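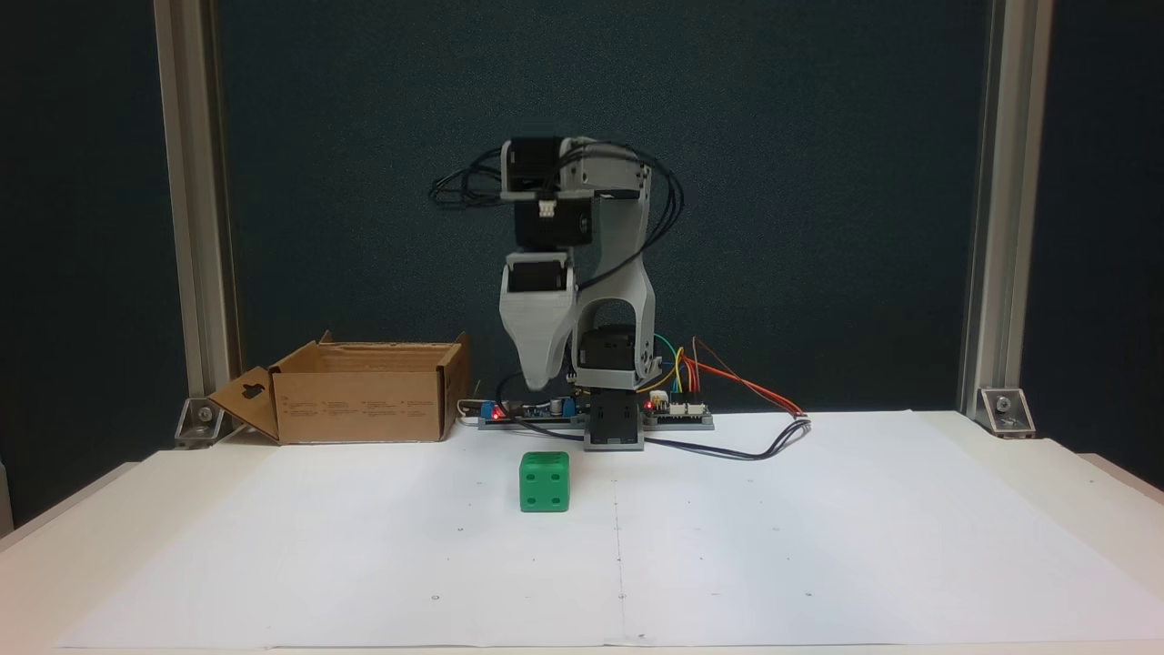 Clearing the white table

The white table has been my catch-all since November, so on the weekend I finally dealt with it. I put a big sheet of white paper down first. It came folded and the crease still runs up the middle, but it saves the tabletop from scratches and I can pencil on it.

The brown cardboard box is for anything that belongs in another room. I like one with cut-out handles, and I leave the flaps folded out so I can drop things in without looking. One box per table is my limit – when it's full, I stop and put everything away.

The green cube with the four dark pips stays out. It looks like an oversized die, it's a cheerful colour and I don't have a drawer for it anyway.

Jumper wires are still the hard part. Red, orange, yellow and green all end up in the same knot. Nizar Nassar told me to sort them by length and forget the colours, so I've set aside 2 jars for that and will try it next.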